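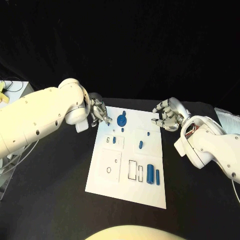 # Forkthorpe shed table, December

Gobnait McGrath is keen on the peg board. I'll say at the start that I'm not sold on it. Juvero call it a "dexterity board" and want 35 pounds for it, and I have yet to see what it teaches that a tin of mixed screws doesn't.

**The board.** White, flat, with raised white plates and blue parts spread over it in a loose grid. White on white is a daft choice if you ask me. There's a tiny white pin near the top that I'd lose in a minute.

**The gear.** A round blue piece with a hub in the middle and a short knob on top. This is the bit everyone at Lynch goes on about. I'll grant that the knob looks easy enough to get hold of, but one gear on its own doesn't turn anything.

**The square plates.** Two in the middle row. The left one has a slot outlined in black and a rectangular peg standing to the right of it. The other has two pegs, one short, one taller – Gobnait reckons the difference in height matters. Maybe it does.

**The small pegs.** One stands just below the gear, and a really tiny one is up by the top left corner. Brolmont's board, which we had on loan for 6 weeks, had chunkier pegs and I liked it better.

**The table and curtain.** Black top, black curtain behind. It does show up the blue, and I've no complaint there.

Spare pins are listed under part 984 in the Juvero leaflet, in bags of 5. Ask Gobnait before ordering any.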